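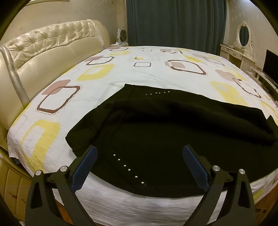

Item 2: the black studded garment on the bed, gripper open above it.

Malholm Residents' Technology Group
Minutes of the December meeting, held Sunday at 3 p.m.

We use cookies to remember your settings and count visits to this site. Accept – Manage choices

Chair: Hamish Ashby
Apologies were taken as read. The minutes of the previous meeting were approved with one correction, the spelling of Gavalas in the item on the parking lot.

1. Matters arising
The projector has been returned. The chair has written to Situdham asking whether their open day can be moved to the spring and has had no answer yet.

2. Report on the Fedimgate visit
The chair reported on the visit to Fedimgate to see the work on household folding. The visit lasted 40 minutes and took place in a furnished bedroom. Members had asked to see work on a bed, as most of us fold laundry there and few of us own a large table.

The tool shown was a hand-held gripper with two fingers and a camera. A person holds it and does the job, and the recording is used later to train a robot arm. Members who had expected to see a robot walking about should note that this was not part of the program.

The garment in the demonstration was black, with small shiny studs in two lines. The visitors discussed dark clothing at some length. Folds in black cloth are hard to pick out, even for a person, and the chair asked if the same was true for the camera. The Fedimgate staff said it was, and that they include dark items for that reason. The patterned sheet was also raised. Their view was that plain bedding would be easier but that homes do not all have plain bedding.

Questions from the visitors:
– Whether studs and buttons can be damaged by the fingers. Staff said the fingers carry textured pads and that they had not kept a record of damage. They will start one.
– Whether the tool is heavy to hold. Two visitors tried it and found it tiring at the wrist after 5 minutes.
– Whether recordings made in a home show the rest of the room. They do. Staff said the householder signs a form first. The group asked for a copy of the form.

There was some disagreement over whether a folding machine would be of use to members. One view was that getting laundry out of the dryer and up the stairs is the harder part. It was agreed to put this to Fedimgate in the thank-you letter.

Action: chair to write to Fedimgate and request the form.

3. Gavalas demonstration
Gavalas have offered to bring a floor-cleaning robot to the hall. They need 3 power outlets and a clear floor. Agreed in principle – date to be fixed once the hall calendar is out.

Action: chair to reply to Gavalas.

4. Other business
The side door is sticking again. Please use the front entrance.

The meeting closed at 4:15 p.m.

Related items
Minutes of the November meeting
Situdham open day: what we asked for
Getting to the hall by bus
Notes on the stairlift talk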